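right so the parts bench. a few of you asked how I'm sorting the Greltholm lot so here we go, thread, sorry for typing, am eating toast

bought it in February. one mixed lot, described as "assorted components, untested". 1,530 pieces according to the listing. I have not checked and I'm not going to

came in carrier bags. carrier bags inside a bigger carrier bag. resistors in with relays in with what I'm fairly sure was half a biscuit

first go was at the kitchen table, straight into jam jars. disaster. you can't see the bottom of a jam jar. you tip it out to find one thing and now you're sorting it again

second go was one of those cabinets with the tiny drawers. lovely thing. spent a whole evening printing labels and then found half the lot doesn't fit any of the labels. so it was forty drawers of nothing and one drawer marked MISC that wouldn't shut

third go is the one that's stuck

bins. open ones, shallow, no lids. got them from Gramavent, the seconds shelf, where they sell stuff with somebody else's writing on. don't mind writing. writing comes off with meths, mostly

why shallow: fingers. deep bins you end up raking about at the bottom and bending legs. shallow with round corners, you just slide the thing up the side and out

they live in pairs either side and the tray goes in the middle. everything starts in the tray. nothing goes from bag to bin direct, that's the only rule and I've broken it twice and regretted it twice
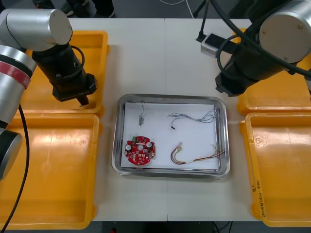
Filed under: Workbench / Sorting & storage

bins empty, paper down, four bits in the tray to start. that's how every session begins now. small batches. if I tip out a whole bag I lose the will by the second handful

the paper matters more than it looks. bare steel you get glare off it and little dark parts vanish into the reflections. plain white sheet, lay them on that, can see which way up everything is. also when it gets grubby you bin it and get another. cheapest upgrade on the whole bench

also the tray has a rolled rim so things don't roll off on to the floor. ask me how I know about the floor. (there's a capacitor under the skirting board. it lives there now)

white table was a worry, thought it'd show every mark. it does. but it shows every dropped part as well so I've stopped moaning. the join down the middle does catch crumbs though, old toothbrush sorts it

what goes where, since somebody will ask:

back left, passives. back right, anything with a lot of legs. front left is the big bulky stuff, connectors mostly. front right is "no idea", to be looked up later with a cup of tea

"no idea" fills up first. every time. tried making it the biggest bin and it just filled up more, so now I keep it modest and when it's full I have to stop and look things up. horrible system, works well

someone on the Ududell board said sort by value first and type second. tried it on Tuesday. no. sorry. you need good light and better eyes than mine to read values before you've even worked out what the thing is. type first, value after, ideally on another day

same person said tweezers for everything. only for the wee stuff I'd say. fingers are faster for anything bigger than a lentil

speed wise: 57 parts in my best evening. I know. at that rate I'm done some time after I retire. but they are PROPERLY done, bagged and labelled, and I've already used 6 of them in the Shevchuk radio, which was the whole point of buying the lot

still want: a lamp that doesn't buzz, more paper, some kind of shallow drawer for the full bags. currently they're in a shoebox. the shoebox is fine. the shoebox is nearly full

oh and before anyone says it, yes I saw the other Greltholm lot go up this morning. 2,680 pieces. "assorted, untested". I have closed the tab

reopened the tab. only to look at the postage

if anyone's got a good way of storing ribbon cable that isn't a big sad knot, replies are open, going to wash up and then do anohter tray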